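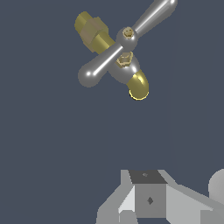 Banco de pruebas: el módulo de grifería de Rodby

Buscar en la revista Introduzca un término

Análisis > Automatización > Simulación

Rodby vende por 700 euros un paquete de tareas simuladas para brazos con pinza. Probamos la de accionamiento de válvula, la más exigente del catálogo – y la peor documentada.

El modelo combina maneta en cruz, cuerpo plateado y piezas de latón. La geometría es correcta; las texturas, escasas.
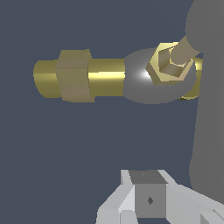

Tuerca hexagonal sobre el tubo de latón, con la pinza en la parte inferior.

La licencia incluye 4,000 episodios de referencia y admite cámaras adicionales. Lina Issa, ingeniera de Nilell, la utilizó para ajustar una política de giro y objeta el modelo de contacto: con la rigidez de fábrica, el dedo resbala en la maneta.

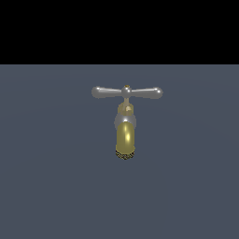 Tras elevar el coeficiente de fricción, completamos 2,470 ensayos sin bloqueos del simulador. La tasa de éxito fue del 80 % – suficiente para comparar controladores, corta para transferirlos a un equipo físico.

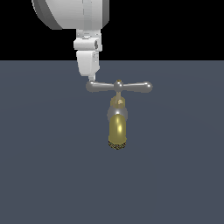 El dedo de la pinza, en el extremo izquierdo de la maneta.

La próxima versión, prevista para diciembre, añadirá par resistente variable.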